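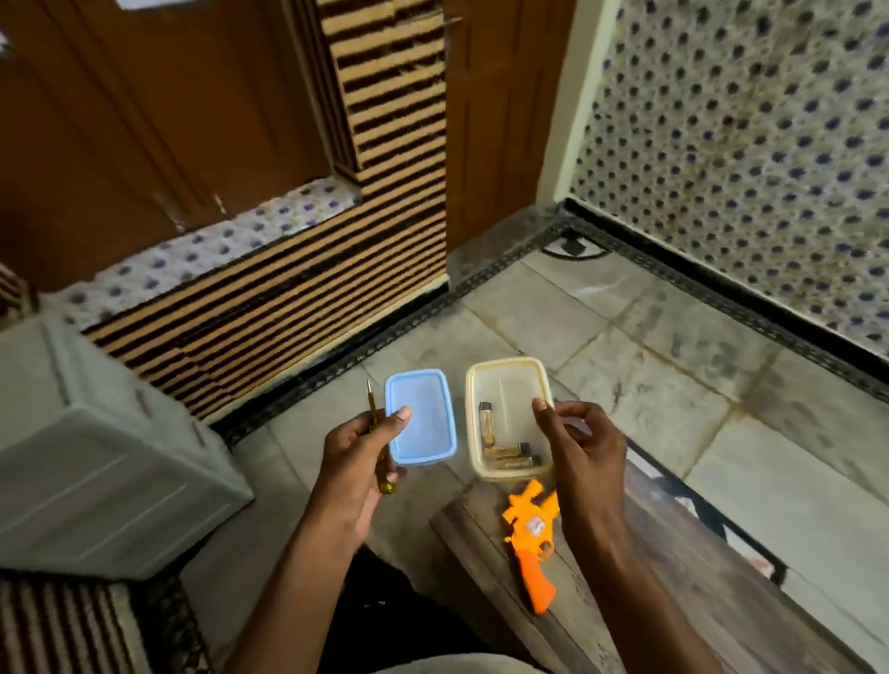 Do the small parts really need their own boxes, or can they all live in the one drawer?

Their own boxes, as long as the boxes fit the drawer with the front shut. Loose parts in a shared drawer end up at the back under the biggest thing in there, and then somebody buys more of them.

Filed under: Bench Notes / Storage / Odds and Ends

Tuesday, started a little after 2

Okay, small parts day at last. I've been putting this off since the Siu job wrapped up, when everything that came off the bench got swept into whatever container was closest. I told everyone I'd have the drawers sorted before the Lallska stuff starts arriving, and it starts arriving in November, so there went my excuses.

I did the whole thing on the floor. The bench is still covered with the Konau lamp and I didn't want to move it halfway through (the wiring is all laid out in order and I'd never get it back the same way). Tile is a pretty good sorting surface anyhow, things show up well on it. Hard on the knees though! Next time I'm bringing the foam pad over from the other room.

My plan was one old food box per kind of thing. We have a stack of them that lost their lids years ago, and they're the right size for a drawer, more or less. The blue one is a nice size. The cream one is a bit bigger and its rim has gone yellow and grubby, and I keep meaning to give it a soak with dish soap. For now it gets the little cylinders with the dark caps. I want to put those on the meter before I write a label, so please don't toss them, and please don't write FUSES on the box either until I've checked.

Also, the orange toy pistol is still with us. It's been in and out of that drawer as long as I've had the drawer. I vote it goes in the box with the other toys and leaves the tool side for good, but if anyone is attached to it, speak up this week.

The screwdriver with the yellow handle is my favorite one in the shop and I put it down about every two minutes and then go looking for it. It needs a home that isn't "wherever I was last." I'm thinking of the top of the white cabinet, up on the lid, and if it lives there I can grab it without opening anything.

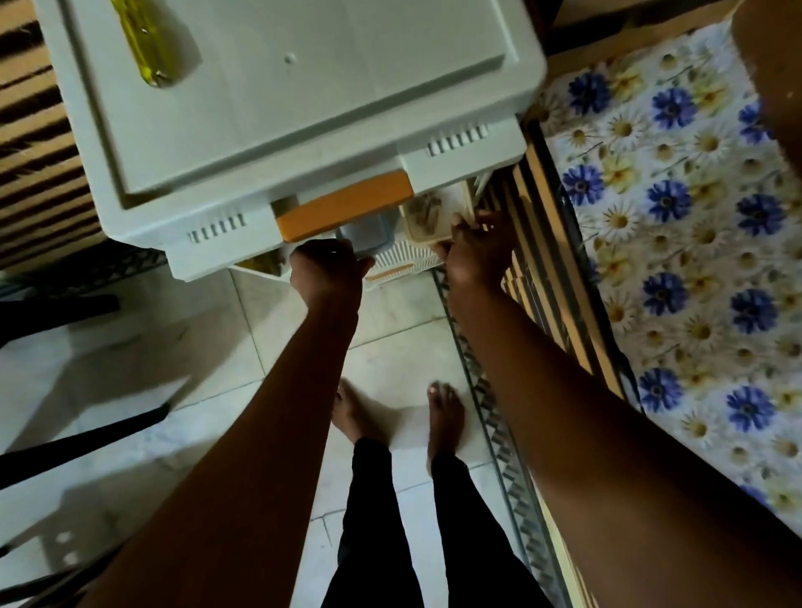
The drawer is the part I got wrong last time. I'd filled it by height, tall things at the back, and it looked great and was useless, because the stuff I want every day is short and I had to pull the drawer nearly all the way out to see it. So now it's by how often we reach for it. Everyday things up front, slow stuff behind. The blue box goes at the front, with the slatted basket and the beige box over to its right. I like the basket for anything bulky, you can see through the sides a little, and it doesn't collect dust in the bottom the way the solid ones do.

One thing to watch: these plastic drawers don't love weight. The listing for the Brulivex inserts I was looking at gives 187 mm for the inside width, and I measured ours twice and I think we could squeeze one in, but they're heavier than the food boxes and I'm not convinced we need them. The food boxes were free. If somebody wants to argue for the inserts, I'll listen, but bring a tape measure.

Screws are a separate problem. There's a jar with more than 200 in it, all mixed, and I am not sorting that on a Tuesday. I pulled out 8 of the long ones for the Konau base, taped them to a card, and put the jar back on the shelf. Future me can have a nice rainy afternoon with it.

Still to do:

Soak the cream box and dry it properly before anything goes back in.
Meter the capped cylinders, then label.
Masking tape labels on the fronts of the boxes – fat marker, the fine one fades.
Lower compartment of the cabinet. I haven't touched it and I'm a bit scared of it.

Stopped at 4:30 to go get coffee. If you open the drawer before I've labeled things, put the boxes back in the same order, please, or at least leave me a note saying where they went.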